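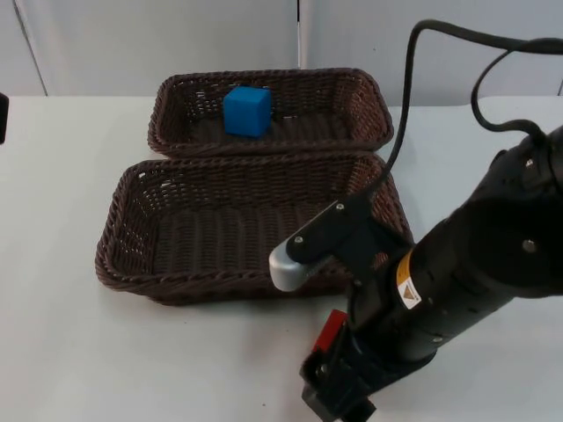

Chapter 11
One Block, Two Baskets

I promised back in the wiring chapter that we would get to the fun part, and we're finally in it! From here to the end of the book your team is going to make an arm pick things up and put them somewhere else. Pick and place, people call it, and I have spent more of my life on it than I would like to add up. Every club I've coached starts with the same job: a blue cube sits in the back basket, and you want it in the front one. My mother could do it while talking on the phone. Your arm is going to need most of a semester.

I should tell you where this job comes from. When I started the robotics club at Varnbridge, we had a grant of 481 dollars and a lot of opinions. Half the team wanted to build a chess player. Špela Milošević, who was a junior then and had no patience for speeches, dumped the bread out of two wicker baskets left over from the parents' breakfast, dropped a block into one of them and told us to start there. We did, and it took us until December to get a run we were proud of. (The bread was fine. We ate it.)

Why baskets and not a nice flat mat with a square taped on it? I get this question every year, usually from the person who has just jammed a finger into the wicker. A mat only asks you for a position. A basket has walls, and walls change everything — you have to come in from above, you have to know how high the rim is, and you have to leave with the cube held high enough to clear it. Put the second basket right up against the first and now there are two rims to cross in the middle of the move. If you carry the cube too low you'll knock it loose or drag a whole basket along with you, and I've watched both happen in front of a room full of grandparents.

Then there's where the cube sits. Drop it in the middle of the basket and most teams will have a grab working in an afternoon. Slide it toward the back wall, a bit off to the left, and suddenly the fingers don't have room to open. Please practice with it back there! Teams that only ever practice on the easy spot get a very sad surprise at the Virora Cup, where the judges set the cube down wherever they like.

What you'll need for this chapter

The arm you mounted in Chapter 9, with its gripper on and its cable tied up the way I showed you
Two baskets with low sides (wicker, plastic, whatever your kitchen will give up)
One block with a bright color that doesn't match the baskets
A plain table, as bare as you can stand
Your team notebook, and a pen that works

About that cable. Leave it enough slack for the full reach, but watch where the loops hang when the arm is out over the back basket. A loop that looks harmless at rest can catch a rim when you swing around. Run the whole path slowly by hand first, with one person moving the arm and another doing nothing except watching the cable. Mirsad Obradović, my co-coach, calls that second person the gardener. I've never found out why.

How we'll work

You're going to split the move into short pieces and get each one right by itself before you string them together. Go above the cube. Come down. Close. Come up. Cross the rims. Come down again, open, go home. I know it's tempting to write all of it in one evening and press go — I did that my first year, and the Fanberg team across the hall still brings it up.

Write down every run, including the ugly ones. Our first notebook has 140 tries in it, and the pages I go back to are the failures, where somebody scribbled "closed too early" or "hit the rim again, same place." Three lines is plenty: what you changed, what you expected, what happened. If you change two things at once, you've wasted the run, so don't.

Before you start

Talk these over with your team and put your answers in the notebook.

How high does the bottom of the cube have to be to clear both rims? Measure it on your own baskets.
Which part of the gripper would touch the basket wall first if the cube were tight in a corner?
How would your arm know it had missed? Would it know at all?

Hang on to your answer to that last one. We'll need it in Section 11.2, right after we teach the arm to find the spot above the cube.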